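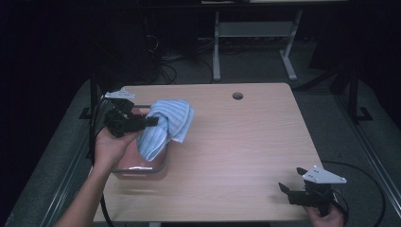

Our class project is teaching a robot to fold towels, and I need help deciding what to record before we run out of lab time. There are four of us in an intro robotics course. We do the folding ourselves with a pair of hand-held grippers, the recordings get saved, and a model is trained on them afterward. The towel starts bunched up in a plastic container at the left of the table, and I pinch a fold with the left gripper while the right one stays open until I need it. That part goes fine. The trouble is what comes after, when the towel is on the table and has to be turned into a neat rectangle.

We have 87 recordings so far. I went back through them this week and 23 have problems. Mostly the towel gets let go too early, or one gripper goes in for the second corner and comes up with two layers when it should have one. Each of us also folds a little differently. Jayson does the long side first and I do the short side first.

Our instructor, Ms. Saliba, says we can pick our own method as long as we write it down. The demo is in August. My questions are whether we should throw out the 23 bad ones, whether all four of us need to fold the same way, and whether there is a trick to picking up one layer of terry cloth. The finger pads we use are flat and matte black.
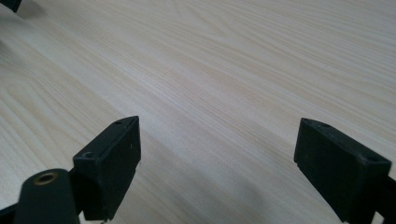 Finger pads on one of our grippers, open.

I can add the folder layout or the training settings if that matters. We are using the course's default settings and haven't changed anything.

Posted by Ghada Daher, 12/06/2026
18 people found this useful

Jihad Harb
Fold the same way. We did a dish towel project two years ago in a club called Dronora and this was our biggest mistake. Three people, three styles, and the model would start one fold and then drift into another one halfway through. We ended up re-recording nearly everything with one written procedure taped to the table leg.

For your 23, don't delete them yet. Move them to a separate folder and sort them by what went wrong. If someone dropped a corner, picked it up again and finished the fold, I would keep that one. The model needs to see how to recover from a slip. If someone dropped it and gave up, or reached out and straightened the cloth with bare fingers, leave it out. A gripper can't copy what your fingers did.

On the single layer problem, come in low and from the side. If you come straight down on a folded edge you will get both layers almost every time. Slide one finger under the hem, close slowly, lift a little, and check before you move. It feels too slow when you are doing it but it plays back fine.

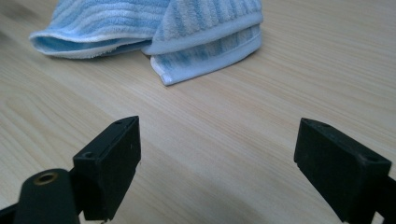 Also pick one place on the table where the towel should end up before the first fold, and mark it in your notes. Start every fold with the grippers open and pulled back toward you. We started ours from wherever our hands happened to be, and it made the first second of each recording useless. Trimming those by hand took a whole weekend.

Ghada Daher
Thanks. When you say come in from the side, do you mean both grippers or only the one doing the pinch?

Jihad Harb
Only the one doing the pinch. Use the other to press the cloth down near the middle so it doesn't slide. Let go with that one after the corner is up.

Silvana Brandão
I help grade a course like this. Agree with most of the above, but I would worry more about how many you have. 87 is thin for cloth. The best towel group I have graded turned in 451 and theirs still missed a corner now and then. Split the recording into short sessions, swap people between sessions, and have whoever isn't folding watch for double layers and write down the number of any bad take right away. Going back through them all later is how you lose a week.

If you can't get that many by August, make the task smaller. One fold in half, done well, will get a better grade in my section than a three-part fold that works some of the time. Check with Ms. Saliba first, because she may want the full fold.

Rululo
just use a thinner towel. terry is a pain, we switched to a cotton napkin and it worked way better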